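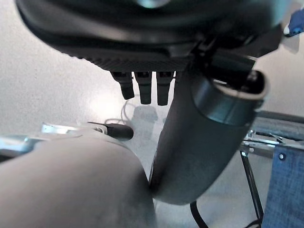 How often should I wash my floor cushions?
I do the covers every 3 weeks or so in winter, and more often in summer when everyone's in and out with bare feet. The insides get a wash twice a year at most. If there's a dog sleeping on yours, you'll know when it's time – your nose will tell you!

Can I put the whole thing in the machine?
Check the label first. If it's a fibre-filled cushion with a washable inner and it goes into the drum with room to tumble, then go ahead, cool wash, gentle spin. Foam is another matter. Foam soaks up water like mad and takes days to dry, and I've had one go musty on me (it went to the tip in the end, very sad). Take the cover off foam, wash that, and just hoover the block.

Mine has gone flat. Is it finished?
Probably not. Give it a good bash from both sides, then leave it somewhere airy overnight. If it's still sulking, buy a bag of loose filling and top it up through the zip. I did this with my old Honkanen pouffe and it was plump again in an evening, though I did find bits of fluff in the hallway for ages afterwards. Pull the new filling apart with your fingers before it goes in or you'll get lumps.

What about the bobbly bits on fleecy covers?
A fabric shaver, the cheap sort with a battery. Lay the cover flat, pull it taut with one hand and go in little circles. Don't press hard. I made a hole in a Tutine cover by rushing and I'm still cross about it.

Do you use fabric softener?
I used to. It makes fleece feel lovely for two washes and then sort of greasy, so I've stopped. A splash of white vinegar in the softener drawer does me fine, and no, the room doesn't smell like a chip shop.

How do I stop them sliding about on a smooth floor?
Rug gripper mesh, cut a bit smaller than the base. You can buy it off the roll. I tack mine to the underside of the cover with a few big stitches so it comes off easily on wash day. Pale floors show up every scuff and every bit of fluff too, so I go underneath with a dry mop while the cushions are up.

Where do you keep them when you've got too many?
Guilty! I've got 5 that live behind the sofa, standing on their edges so they don't squash each other. The spare ones go in a Sinimen storage bag on top of the wardrobe from October onwards. Not the vacuum kind, please, at least not for anything filled with foam – mine came out looking like a biscuit and never got over it.

Which one should I buy first?
A plain round one in a colour that goes with everything, with a zip you can get your whole arm through. My Dekosix was £18 in a sale and it's the one everybody fights over. Spend the extra on a spare cover if you can, then you've always got one on and one in the wash.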